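Bin Picking Notebook, Wirarico Workshop
Jul 23, 2022
By the Automation Group, Wirarico

Purpose of this entry

This entry records the present state of the bar-picking work and sets down the group's position on a question that was put to it in May by the Mansour site. Mansour asked whether the arm could take over the emptying of mixed offcut bins on the shop floor, and whether the same approach could later be applied to household tidying, where Zideo has an interest. The short reply sent at the time was that the work was "in progress." A fuller reply is owed, and the notes below are intended as the basis for it.

The chore

A person who empties an offcut bin reaches in, takes a bar, looks at the color, and puts it in the matching rack. When two bars lie against each other, the person pushes one aside with a finger and takes the other. No instruction is given for this and none is needed. The last bar, usually flat on the floor of the bin near a wall, is picked up by sliding it or by tipping one end with a fingernail.

The arm must be told about each of these cases or must have learned them. The red and green bars are the current test material. They are slender, they roll or slide when touched, and they offer very little surface to the fingers. They were chosen over the larger blocks used previously because the blocks gave a success rate that did not carry over to real stock.

Results to date

The log holds 2,257 pick attempts for the current gripper setting. The first 2,000 were made with the old approach path, and the remainder with the revised path in which the wrist turns before it descends. The two sets should not be combined in any report that leaves this group. The earlier set was used in the May summary and should be treated as superseded.

On the revised path, 85 percent of attempts on a bar lying clear of its neighbors ended with the bar in the correct rack. The group regards this as a sound figure for that one condition. It says nothing about bars in contact with each other or with a wall, for which the log is too thin to quote a rate.

Failures on the revised path fall mainly into the following kinds.

Bars side by side. The fingers close on both, or on one and the edge of the other. When both come up, the second generally falls during the lift and lands in a new position. The controller does not notice the loss until the next look into the bin, and the attempt is logged as a success if the first bar reaches the rack. This overstates performance and has been reported to Clastix, who maintain the logging software.

Bars near a wall. The planner keeps the fingers a fixed distance from every wall. With the sloping sides this distance is larger than it needs to be at floor level, and bars that a person would take easily are declared out of reach. Reducing the margin by hand was tried and then reversed after the finger touched the wall on the second run.

Bars seen poorly. The bare metal floor is scratched and stained, and some of the pale marks are read as the edge of a bar. Dark green against the shaded side of the bin is also weaker than red in the same place. A matte liner would remove much of the difficulty. It has not been fitted, on the grounds that the bins at Mansour are not lined and will not be.

Cables. The loops around the wrist limit how far it can turn before the slack is used up. The planner has a limit entered for this, set cautiously. Several approaches to bars lying crosswise are refused for this reason alone. A rerouting of the cables was discussed and deferred. Any colleague who alters the ties in the meantime is asked to write the change in this book and to rerun the wrist check before the next session.

Comparison with manual work

A colleague at the bench empties the bin without visible effort and sorts correctly every time. The arm is slower on each bar and needs a person present to clear stalls. On clear bars it can be left to its work for a useful stretch, and the person can attend to something else in the same room. On tangled bars the attention it requires is greater than the attention the chore itself requires. The group considers this the fairest test available at present, and on tangled bars the arm does not pass it.

It should also be recorded that the bin is brought to the arm, positioned and secured by a person. This preparation is not included in any of the timing figures. Mansour should be told so plainly, as their question assumed that the arm would work on bins wherever they happened to be left.

The household question

Zideo's inquiry concerned cutlery, pencils and similar items in drawers and boxes. These are close to the bars in shape, and the picking results are relevant to that extent. In other respects the group advises caution. An industrial arm of this size is not a household machine and was never proposed as one. The methods for finding and ranking grasps could be moved to a smaller arm, but the margins, the cable limit and the force settings would all have to be established again. A drawer also contains items of many shapes, and the present work covers one.

The position proposed for the reply is that a machine can now do the easy part of this chore dependably and the hard part on occasion. No date should be offered for the remainder.

Actions before the next entry

Correct the success flag so that a dropped second bar is counted. Clastix has the request.

Collect a separate set of attempts on touching bars, placed by hand, with the arrangement noted before each run.

Test a wall margin that varies with height. Run at reduced speed, with the pendant in hand.

Try a pushing motion to separate bars before grasping. The fingers as fitted may be too stiff for this, and the long finger should be inspected after each trial.

Circulate the draft reply to Mansour and Zideo within the group for comment. Comments are to be entered in this book and not sent separately.

Last updated: same day, after the margin notes were added 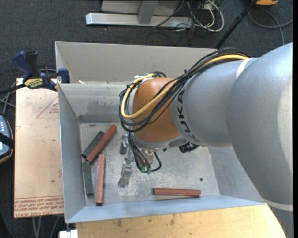
Mixed red and green bars in the bin under the KUKA arm, one red bar lying apart near the wall.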